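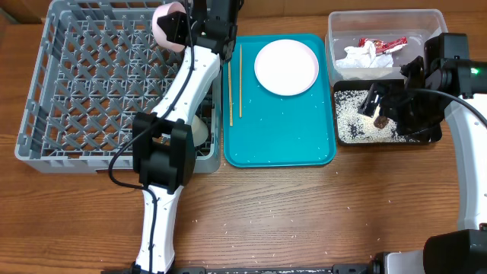
收餐之后:碗筷回收台的秩序

一家食堂的管理水平,往往在用餐结束后的半小时内最容易看清。餐厅前场的桌椅可以提前摆好,菜品可以反复试味,而餐具回收这一环节直接面对就餐者留下的东西:剩饭、纸巾、包装袋,以及形状各异的碗盘。本刊本期“后厨与设备”栏目,以餐具回收台为题,就分拣、倒残、入筐三道工序的现行做法作一介绍。

Bolgate职工餐厅每日供应午、晚两餐,单日回收餐具最多时达2,953件。该餐厅自今年2月起调整回收流程,将原先集中在洗涤间内完成的分拣工作前移至回收台。餐厅后勤主管Cristian Tamayo介绍,调整前,洗涤间的水槽滤网每餐须清理多次,纸巾与塑料包装混入残渣的情况较为普遍;调整后,上述杂物在餐具进入洗涤间之前即已分出,滤网清理改为每餐一次。

先分杂物,后倒残食

回收台上的容器应按用途分设。纸巾、零食包装等干杂物归入一只透明塑料盒,剩饭归入黑色浅盘,二者紧邻摆放,操作人员不必来回转身。透明容器的好处在于内容物一望可知,误投的筷子或小勺可以及时取出。剩饭盘宜浅不宜深,盛至七成即应更换,以免端起时洒落。

托盘本身亦须处理。米饭粘附于托盘表面是回收环节最常见的情形,青绿色托盘上散落的白色饭粒尤为醒目,便于检查是否刮净。Tamayo认为,深浅对比明显的托盘颜色有助于保证收台质量,采购时应予考虑。筷子在刮净托盘之前取下,单独竖放于筷筒内,不与碗盘同筐。木筷吸水,该餐厅规定其浸泡时间不得超过4分钟,清洗后须充分沥干再入柜消毒。

碗盘入筐的要求

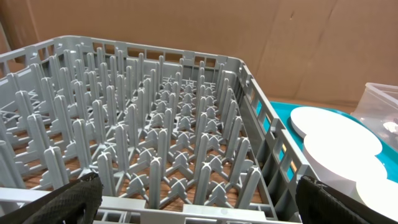

洗碗筐的选择与装筐方式,对洗涤结果的影响常被低估。部分餐饮单位习惯将碗盘叠放入筐,以求一次多洗,结果往往是内层餐具残留油渍,需要返工。Bolgate餐厅现用的洗碗筐以Stastow和Henao两个品牌的产品为主,库存共79只,分为平底筐与插齿筐两类。盘类一律使用插齿筐。灰色塑料立齿成斜行排列,盘子依齿侧立,彼此之间留出间隙,水流可以到达正反两面。筐底为镂空格架,透过空隙可见下方的木质台面,冲洗下来的碎渣与污水由此排出,不致积存于筐内。侧壁同样开有成排的长方形孔,搬运时还应检查孔内有无残留物。

碗类侧立入筐时,碗口朝向应保持一致,碗沿不得相互扣合。颜色不同的碗可以同筐洗涤,但口径相差较大的不宜混放,小碗容易滑入大碗内侧,形成冲洗死角。装筐人员每放入一件,应轻触确认其已落稳。盘子从筐的远端开始逐行向近端排列,手臂无须越过已放好的餐具,磕碰随之减少。据该餐厅统计,流程调整后,每1,000件餐具的破损数量较上年同期明显下降。

台面与筐具的日常维护

木质台面观感温和,在小型餐厅的回收区仍有使用,但维护要求高于不锈钢台面。每餐结束后,应先以干布收集饭粒,再用拧干的湿布顺木纹擦拭,不得直接泼水冲洗。接缝处须每周检查,发现起毛或开裂及时修补。Tivisus分店曾因台面长期积水更换过一次面板,此后在洗碗筐下方加设了沥水垫。

洗碗筐的清洁同样不可忽略。筐底格架的交叉部位易结水垢,立齿根部则易藏匿饭粒,应定期以软毛长刷逐行清理,每月除垢一次。立齿如有断裂,整只筐即行停用,以免断口划伤餐具或操作人员。空筐应倒扣存放于通风架上,叠放高度不超过人的肩部,不得直接置于地面。

在人员安排方面,该餐厅每餐于回收台设两个岗位,一人负责分拣与倒残,一人负责装筐,高峰时段增加一名机动人员。三个岗位每月轮换,新入职员工须完成装筐培训后方可上岗。培训内容已编入餐厅操作手册,并张贴于回收台一侧的墙面。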